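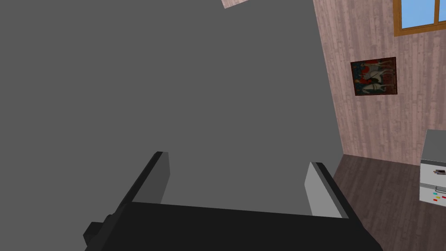

I've been reading claims about household robots since I was paying board to my mum, and I'm still the one emptying the dishwasher. A bloke at work forwarded me the Korletey newsletter last month, all about how the home helper is "nearly there", and I'd like somebody to tell me where "there" is. Most of what gets passed around isn't even a real kitchen, it's a computer-drawn one with mauve wood panelling and a white fridge or cupboard thing with three coloured magnets on the front, and a pair of open fingers up against a great flat lump of grey with nothing between them. Can a machine do a chore yet, yes or no? I mean a whole chore, start to finish, in a house with people in it.

Posted by: dripping_tap

Re: Can a machine do a chore yet?
Posted by: Mimoza Kovačević

Depends what you call a chore. We have a Flatari vacuum, £289, and it does the downstairs while I'm out. I haven't pushed a hoover round the hall for ages.

I don't see the problem with practising in a drawn kitchen. You can run the same job over and over and drop as many plates as you like. Pilots use simulators and you still get on the plane.

Re: Can a machine do a chore yet?
Posted by: dripping_tap

Pilots also do a lot of hours in a real plane before they let them near me.

Who picks the socks up before the Flatari goes round?

Re: Can a machine do a chore yet?
Posted by: Mimoza Kovačević

I do. It takes two minutes.

Re: Can a machine do a chore yet?
Posted by: bench_vice_bill

Shop floor point of view, for what it's worth. I'm at a small joinery place outside Lendcombe. We had a rep from Sadden in trying to sell us an arm for loading the sander. Did a lovely job on the panels he'd brought with him, all one size, stacked dead square. Then my mate gave it one of ours with a bit of a bow in it and the rep started talking about "phase two".

To be fair to it, if you make 700 of the same bracket every shift then an arm is old news and it'll outwork any of us. We make six of something and then four of something else. Setting it up would take longer than doing the job.

Tidying a room is my problem made ten times worse. No two things the same, none of them where they should be. Have a look at this one, same sort of room as the first, only looking down over two arms. Plate on the floor, a phone or a remote, a couple of bits that could be books, and brown chairs tipped over. One gripper's got hold of something small, pink and purple with a white top. The other one's empty.
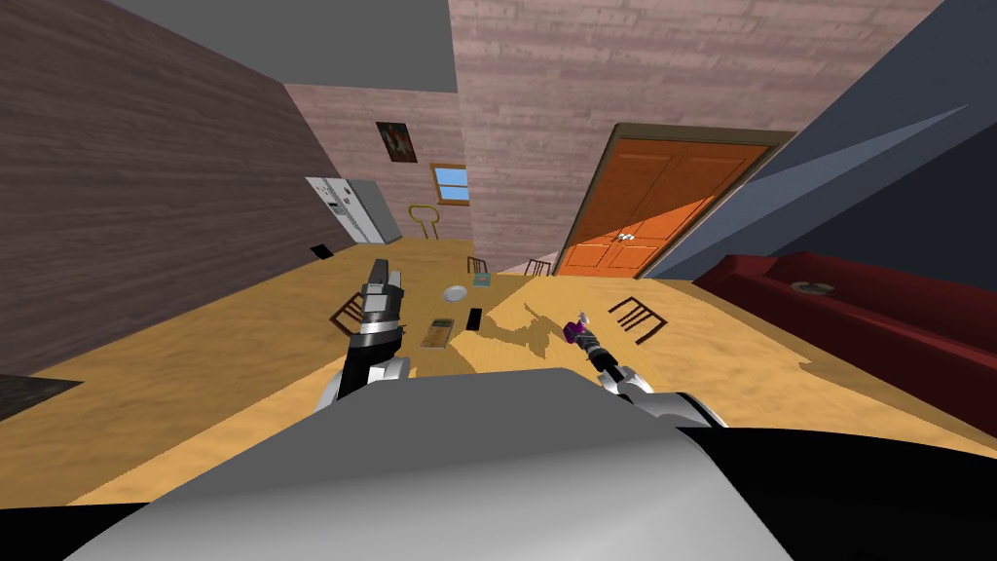

Re: Can a machine do a chore yet?
Posted by: Mimoza Kovačević

So it's holding the thing! That's a small fiddly object and it's in the gripper. A few years back I'd have been amazed by that.

Re: Can a machine do a chore yet?
Posted by: dripping_tap

Holding isn't putting away. My grandson can hold things all afternoon. Where does the pink whatsit live? Does it know the plate goes to the sink and the remote goes on that red sofa? Does it know chairs are meant to stand on their legs? You can't tell any of that from one picture, and I notice one picture is usually what we're shown.

Also the room's at such an angle I felt seasick.

Re: Can a machine do a chore yet?
Posted by: bench_vice_bill

The chairs would worry me more than the small stuff. Getting a chair upright means grabbing it somewhere sensible and turning it without clouting the furniture. Two arms ought to help. I'd want to see it done with a proper heavy oak one.

Re: Can a machine do a chore yet?
Posted by: lint_trap

I'll stick up for the robots a bit. I run a launderette and people told my dad a machine would never get shirts clean enough. Folding is still done by hand here, mind you. I priced up a folding machine at 3,362 quid and you had to clip each item on yourself, so I'd be paying to stand next to it.

Washing yes, drying yes, folding no. That's my answer to the question.

Re: Can a machine do a chore yet?
Posted by: Mimoza Kovačević

That's two out of three, lint_trap, I'd call that winning. And dripping_tap, you said you were emptying the dishwasher. Who washed the dishes?

Re: Can a machine do a chore yet?
Posted by: dripping_tap

A box with no arms that cost me £199 in a sale. I scraped, I loaded, I'll unload. I'll give you half a chore and no more.

If anyone has seen one empty a real dishwasher, with the cutlery in the right drawer and no one stood next to it with a laptop, post it up and I'll say sorry to Mimoza.

Re: Can a machine do a chore yet?
Posted by: bench_vice_bill

Mugs as well. Mine are all different sizes.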